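Galeria – treino de sutura, maio

Fotos da sessão no laboratório Seixas, tudo junto e por ordem mais ou menos. Grupo da manhã, 18 inscritos, material da Kolora. Legendas curtas, depois completo com os nomes que faltam.

Parte da agulha e do fio primeiro.

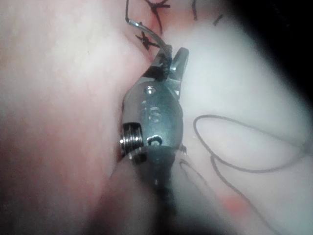 Agulha curva na ponta da pinça, fio preto a subir. Mais abaixo, as polias do punho.

Exercício da Capucine Coste: passar, rodar, puxar, 20 minutos por pessoa. O Wojciech Chmielewska ficou com as folhas de tempos, quem quiser as suas que lhe peça directamente.

Resto das fotos na pasta Proleo, são 40 e ainda estou a escolhr. Versões grandes só por email.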